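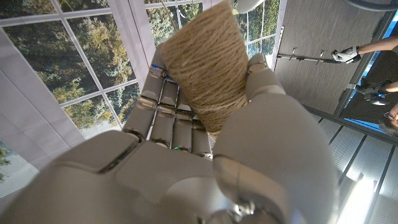
Pirihi Hand Build: Frequently Asked Questions

Answers to the questions that come in most often by email and at open evenings at the Nostthorpe shared workshop. If yours is missing, write to Kidus Hailu at the workshop address.

What is Pirihi?

Pirihi is a robotic hand built by members of the Nostthorpe workshop. It has four fingers and a thumb, a molded gray shell, and a small camera at the wrist. We started it as a bench project and it now goes on an arm for grasp trials.

Can I buy one?

No. We don't sell hands or kits. The drawings and the parts list are shared with anyone who asks, and you are free to build from them.

What does it cost to build?

Our second hand came to $1,670 in parts. Leaving out the wrist camera and using the plain thumb brings it down to $1,337. Neither figure includes the arm, tools or workshop membership.

How long does a build take?

Plan on more than 20 evenings if you are working alone. The shells are quick. Most of the time goes into the finger rods, which have to slide without binding through every knuckle. Two people working on separate fingers will not halve the time, as the fingers have to be adjusted against each other at the end.

Do I need to know how to program?

You need to be able to load a file onto the controller and change numbers in a settings table. Wiring experience is more useful. If you can solder a connector and read a simple diagram, you can do the build.

What are the lights in the fingers for?

Blue means the segment is powered and reporting to the controller. Green, down near the palm, means the hand as a whole has finished its startup check. If a blue light goes out during a grip, stop and look at the ribbon cable in that finger before doing anything else.

Why do you use twine for grip trials?

A roll of jute twine is cheap, holds its shape fairly well, and is easy to find in any hardware store. The surface is rough and a bit hairy, so it tells you how the fingertips behave on something that isn't smooth plastic. It also gives a little under pressure. A grip setting that is too strong leaves dents in the windings, and you can see them afterward.

Use a full, tightly wound roll. Trim or tuck the free end if it is long, and keep it away from the knuckle gaps. Loose fibers do get in there. A soft brush takes them out.

My fingers close but the thumb arrives late. What is wrong?

Usually nothing is broken. The thumb is heavier than the fingers and needs its own start delay, set in row 16 of the settings table. Lower it a little at a time until the thumb and fingers meet the object together. If the thumb still lags with the delay at zero, check that the groove across its base is clear and that the shell isn't rubbing there.

Can I use a different controller?

Yes. We use the Ziton board since several members already had one. The Kunell board also works but needs a separate power supply for the thumb motor. We have not tried anything else and can't help much with other boards.

Does the wrist camera have to be mounted a certain way up?

No. Ours often records tilted or close to upside down, depending on how the arm is turned. Rotate the picture in software if it bothers you. What matters is that the camera can see the fingertips and the thumb tip at the same time.

What are the safety rules at Nostthorpe?

Two people have to be present when the hand is powered on the arm, and one of them stays within reach of the stop button. Tie back long hair. No rings or loose sleeves. Don't hand an object to the hand while it is closing — set it open first, place the object, then step back and start the grip.

The hand is strong enough to bruise a finger. Please don't test this.

Can I come and see it?

Yes, on open evenings, starting at 7 p.m. The next run of them begins in April. Visitors can watch a session and hold the spare fingers, which are kept in the drawer under the bench. Children are welcome with an adult.

Can I borrow the shell molds?

Members can, for two weeks at a time. Sign the sheet by the cabinet. The thumb mold is in two halves and they have to go back together — we have already had to remake one half.

Is there a left hand?

Drawings only, so far. The palm has been mirrored but the cable route has not, and the first person to build it will have to work that part out. Kidus has the files.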